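Contact rules in sim - log every touch or only the hard ones?

kettle_and_code
Our Bridholm house rules say any gripper contact with furniture gets logged, even in simulation. I think that's right. If we're sloppy in sim we'll be sloppy on the floor. My current one has the right gripper up against a big teal panel, and I'd count that as a touch. 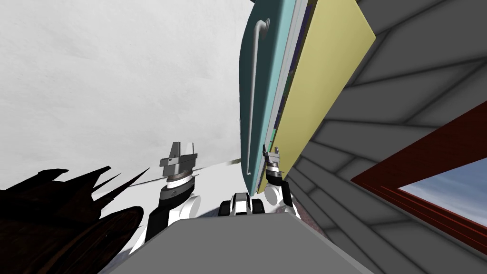 Re: Contact rules in sim

mudlark137
Not for me, sorry. We tried it at Prirgate in February and got 600 entries in one run - most of them the same touch over and over. I'd set a force limit and ignore anything under it.

kettle_and_code
Then who picks the limit? I'd merge the repeats and keep the lot.

biscuit_tin
Merging works for us, 14 lines a run now.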